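How to Read a Foreign Direct Investment Release Without Getting Fooled

Every January the investment press releases arrive, and every January somebody forwards me one with the subject line "Is this good?" It is usually hard to say. A release can be accurate in every word and still leave you knowing less than you did at breakfast.

I'll use one from the Mirkgate regional development office, which announced $690 million in new foreign investment and a minister who was "delighted." Ministers come pre-delighted. Skip the quote and start with the number.

Step 1. Find out whether the money has moved.

Look for the verb. "Invested" means cash crossed a border. "Committed," "pledged" and "announced" mean somebody signed a folder in front of a flag. Mirkgate's release says "secured," a word with no fixed meaning that I can find, and I have looked. Write down which verb you got and check it against the central bank's balance of payments table for the same period. Those tables are dull and have no quotes in them. Trust them first.

Step 2. Split the total.

Direct investment comes in three parts: new equity, reinvested earnings, and loans between a parent company and its local branch. If a factory owner left last year's profit in the local account, it counts as investment, even if the owner simply forgot about it. Sólveig Kirkegaard, who taught me to do this, used to color each part with a different pencil. A spreadsheet also works.

Step 3. Look for the one big deal.

Take out the largest transaction and add up the rest. In Mirkgate's case that was the Ukent cement purchase. Ukent was already there, and so was the cement. What changed was the name on the deed.
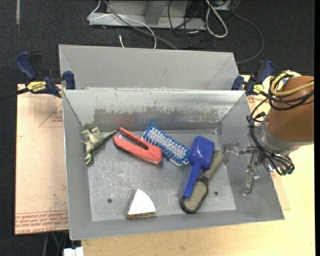 Does buying an existing company count as foreign direct investment?

It counts in full, as long as the foreign buyer ends up with at least 10 percent of the voting power. The statistics treat it the same as a brand-new plant, so look for a separate "greenfield" line if you want to know what is being built.

Step 4. Ask where the investor lives.

The table will often credit a small, sunny country with a startling appetite for cement. That is the holding company's mailing address. Some statistics offices also publish figures by "ultimate investor," generally several clicks down.

Step 5. Treat job numbers with care.

Mirkgate promised 3,382 jobs. Check whether "supported" or "created" sits next to the figure, and over what period. Mine said "supported," over 7 years.

Save your notes with the date you pulled the data. The figures get revised, and the release never does.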